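Asoveck Reports Gripper Fault in Two-Arm Laundry Units

Asoveck has confirmed a fault in the grip-release routine of its Prondard two-arm folding system. Under a specific load, one gripper could stay closed after a stop command.
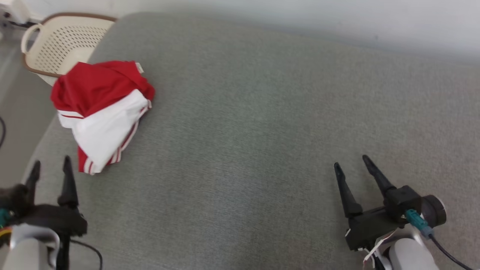

Scope of the fault

The fault was logged 17 times in 3489 folding cycles, all on garments handled on upholstered surfaces. No injuries were reported. Two garments were torn.

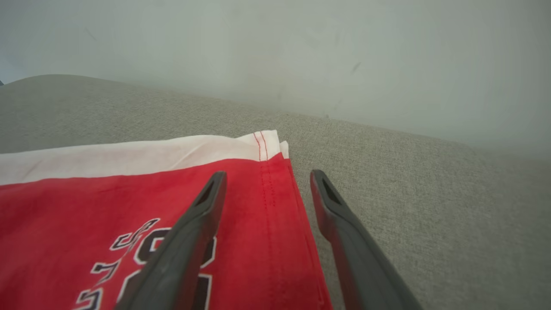 NISIMWOOD, January — Asoveck has suspended unattended operation of Prondard units until firmware 1366 is installed. The update opens both grippers on any stop command — including stops triggered by loss of signal. Jinfeng Qiu, who leads the safety review, said operators should keep hands clear of the fingers until arm power is off.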